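Budgeting for the Second Year of Hand-Held Grippers

The equipment request for the coming year is due in May, and I have spent most of this month on it. Several readers who manage small programs wrote after my last post to ask how we arrive at our figures for hand-held grippers, so I am setting out the method here, including the parts that did not go well the first time.

Our program records household tasks in furnished rooms. The work is done by people holding gripper tools, and the recordings are used to train robot arms that the program does not own and does not intend to purchase. This arrangement keeps our capital costs low. It also means that nearly everything we buy is small, handled all day, and subject to wear, and such items are easily underestimated in an annual budget.

In the first year we requested 6 grippers from Lelmont and nothing else. The request was approved in full, and we regarded it as a success. By the second quarter, 2 of the units were out of service awaiting finger pads, and no budget line existed from which pads could be bought. The purchase was eventually charged to office supplies, and I was asked in writing to explain it. The explanation was accepted, with a reminder that it should not be needed again.

The present request is therefore organized by task and not by item. For each task on the schedule, we list the tool, the consumable parts, the furnishings, and the staff time needed to return the room to its starting condition. Bedding is the clearest case. Folding or moving a thick comforter is slow work, it places a steady load on the fingers, and it requires a tool that opens wide enough to take hold of several layers at once. A gripper selected for cups and cutlery may be unsuitable, and the difference will not appear on a specification sheet unless one asks for the full opening width.

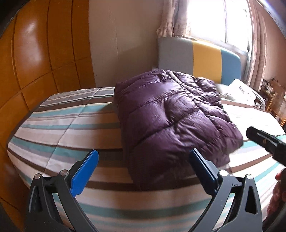 We asked three suppliers for quotations on the same terms. Lelmont offered the lowest price per unit and a long lead time. Drorkov quoted higher but included spare pads, pivot pins, and a repair service with a loan unit. Apaza declined to quote on an order of our size, although its sales office was courteous and suggested that we combine our order with that of another program. We have not pursued this, as the two fiscal years do not align.

My recommendation is to keep the existing units in service and to order 2 more from Drorkov, with the repair service attached. Mixing suppliers has a cost. The pads are not interchangeable, the chargers differ, and new staff must be trained on both. I have entered the additional training as a separate line so that it can be questioned separately.

The furnishings line tends to attract the most comment. Last year a reviewer asked why a robotics budget included sheets and comforters. The answer is that they are equipment. They are laundered often, they lose their shape, and a recording program that uses one comforter for a full year will have a great deal of material about one comforter. We now plan for bedding of different weights and patterns, bought at intervals through the year. The amounts are modest, but they should be stated openly and not carried under miscellaneous.

Storage was omitted entirely from the first request. Grippers returned to a drawer become tangled and pick up damage to the linkages, and time is lost each morning checking them. Rerton makes a wall rack with padded slots, and we have included one. We have also included data storage for the full year. In the first year we budgeted for the opening months only, on the assumption that older recordings would be moved elsewhere. They were not moved.

For those preparing a similar request, the final distribution may be of use. Of the total, 81 percent goes to staff time, which covers recording, resetting rooms, and reviewing material. The remainder is divided among tools, parts, furnishings, and storage, with tools the largest of these. A colleague in finance observed that the grippers receive most of the discussion and a small share of the money, and I would agree with that reading.

Two questions remain open. The first is whether the repair service should be paid annually or per incident, and I am waiting for Drorkov to confirm its terms. The second is whether the older units should be retired at a fixed age or on inspection. I favor inspection, provided that someone is assigned the hours to carry it out. The draft goes to the department office on Wednesday, and I will post the approved version of the worksheet once it has been returned.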